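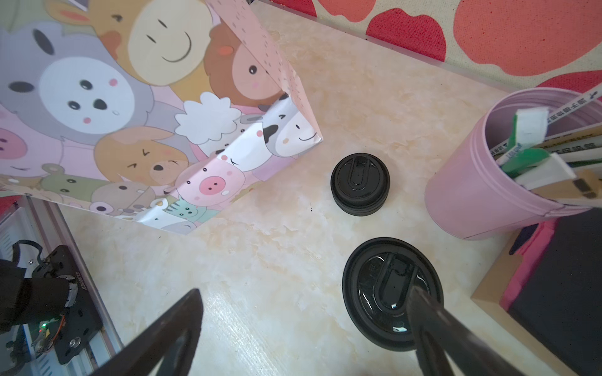 Warum lachen die Tiere auf der Schachtel?

Hast du schon mal ein Schwein gesehen, das lächelt? Auf Verpackungen für Kinder tun das fast alle Tiere. Der Löwe grinst, die Kuh grinst, sogar der Frosch. Komisch, oder? Echte Frösche haben Besseres zu tun.

Die Gesichter sind Werbung. Wer eine Schachtel bemalt, möchte, dass du stehen bleibst und sie haben willst. Große Augen und rosa Bäckchen erinnern uns an Babys, und Babys finden die meisten Menschen niedlich. Über den Inhalt sagt das Bild gar nichts.

Nehmen wir die Firma Drodex. Ihre Knete »Prila« gab es früher in einer grauen Schachtel und später in einer mit Pandas. Auf der neuen stand: »Jetzt noch mehr Spaß!« Wir haben nachgelesen. Drin waren 495 Gramm, vorher auch. Wo der Spaß dazugekommen sein soll, wissen wir bis heute nicht. Vielleicht im Panda.

Schwarze Deckel haben keine Gesichter

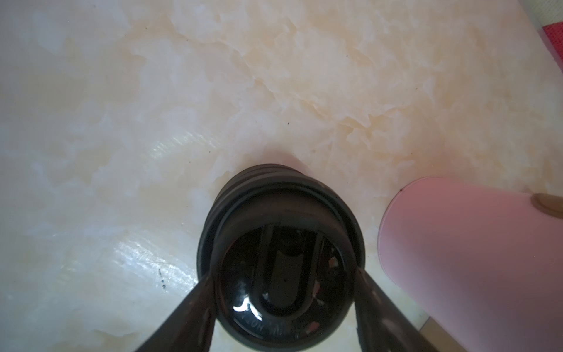
Rund, schwarz, geriffelt: kein Lächeln weit und breit.

Rillen am Rand können beim Festhalten helfen, denn glatte Sachen rutschen leichter aus den Fingern. Das kannst du selbst prüfen — und das ist mehr, als man von »noch mehr Spaß« behaupten kann.

Probier es aus

Such zu Hause eine bunte Packung. Halte die Bilder mit der Hand zu und lies nur die kleine Schrift. Was ist drin? Wie viel? Willst du es immer noch haben? Wenn ja, gut. Wenn nein — dann hat wohl der Löwe die Arbeit gemacht.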